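Minutes, Sat 5 December

Present: Marianna Tomaszewski, Yasir Lodhi, Weronika Baran, Nikola Malinowski and me (Philomena Flanagan, typing as fast as I can). We started late, my fault, I had the key!

1. The open tower. We all crowded around the bench for this one. Yasir wants it kept as our teaching case, and I'm with him – the socket is open and you can get a good look at the whole board.
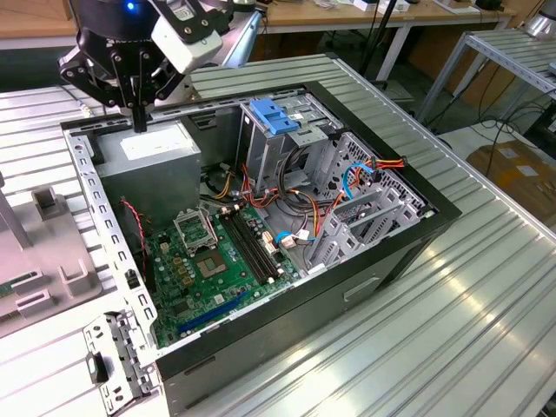 Tower on its side, socket bracket up.

Weronika asked who has the spare processors. Nikola thinks they're in the Kolum box. He'll look.

2. Hard drives. Long talk (too long, sorry Marianna). We agreed that drives stay in their blue carriers when we store them, and the carrier gets the sticker, so no more writing on the drives in marker. Stickers will run from 1490 up. 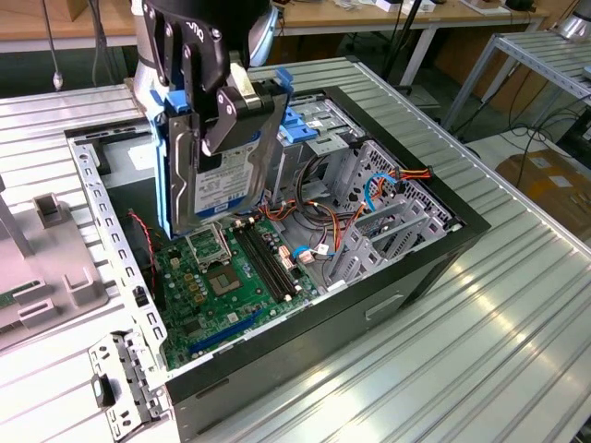 Cabrera Computer Repair Club – Hardware Group

Money next. We have $120 left for cables and thermal paste, and Yasir would like all of it, of course. We said yes to half and he can come back in May.

3. Beginner session. I'm so happy with this, 37 people signed up! Marianna will do the power supply talk and I'll do memory, pointing out the slots first and then passing some sticks around. 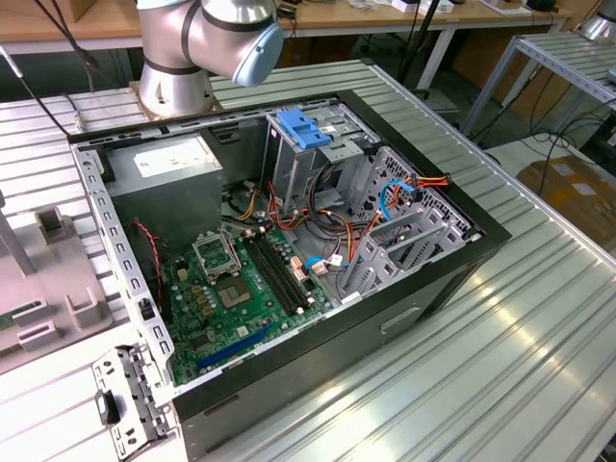 Power supply, board and drive cage in the open case.

Weronika will print the cable color sheet. Nikola still owes us the Woritum screwdrivers.

Closed at noon, then pizza.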